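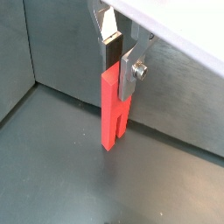
Platikの型はめブロック、3週間使ったので忘れないうちにメモ。子どもが昼寝から起きるまでに書く。乱文すみません。

買ったのはSolenbridgeのオンラインショップ。送料が600円、ちょっと高い。届くまでは早かった。箱は薄め、説明書は紙1枚で日本語なし。まあ型はめなので読まなくても困らない。

■ 本体

赤いフォームの厚い板に穴が9つ、3×3。星、丸、六角形っぽいの、アーチ、大きい四角など。ここまでは普通の型はめ。面白いのは小さい丸が3つ集まった穴とか、小さい四角が2つ並んだ穴があるところ。1ピースで複数の穴に同時に入れるタイプ。普通の丸三角四角に飽きた子にはちょうどいいと思う。

重さはうちのはかりで204グラム(本体のみ)。軽いので床に落ちても音がしない。集合住宅なのでこれは大きい。

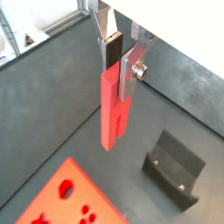

色は本体もピースも全部赤。最初は地味かなと思ったけど、色をヒントにできないので形をちゃんと見るようになる。上の子は前のおもちゃだと完全に色で覚えてたので、これは買ってよかった点。逆に、色の名前も一緒に覚えさせたい人には向かない。

■ 二股のピース

一番よく遊んでるのがこれ。細長くて、下半分が二本の脚に分かれてるやつ。縦にすると逆さのU。持つところが長いので小さい手でもつかみやすい。脚のほうから入れようとするか、頭から入れようとするか、見てると毎回ちがう。20分くらいずっとこればっかりやってた日もあり。

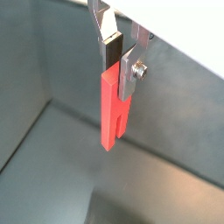

二股のピース。上は一体、下は細いすき間で二本に。

すき間が細いので、パン粉とか粘土が詰まると取りにくい。綿棒でなんとかなる。うちは粘土と一緒に出すのをやめした。

角はわりとくっきりしてる。痛いというほどではないけど、踏むと「おっ」となる。夜中の廊下は注意。
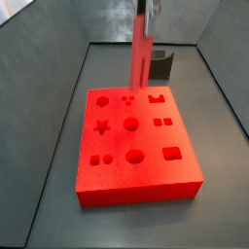 ■ 気になったところ

・ピースの置き場がない。本体の裏にしまえるとかあればよかった。うちは巾着に入れてる。
・予備のピースが1個から買えない。問い合わせたらTelmo Palaciosさんという担当の方から翌朝返事が来て、セットのみとのこと。対応は丁寧でした。
・本体が軽いぶん、勢いよく押し込むとずれる。下に滑り止めシートを敷いたら解決。
・赤しかない。2台目買うなら青がほしい。

■ 値段

39ユーロ。フォームのおもちゃとしては正直高い。前に使ってたČiernyの木のやつはもっと安かったし、見た目もあっちのほうが部屋に合う。ただ音とうるささを考えるとこっち。下の階に気をつかう家なら出す価値あると思います。

■ 評価

星4つ。収納がついてたら5つだった。
複数穴のピースは大人がやっても一瞬向きを迷うので、いっしょに遊べるのもいい。

耐久性はまだわからないです。今のところ穴のふちのへたりはなし。1月になったらまた追記しまます。起きたのでここまで。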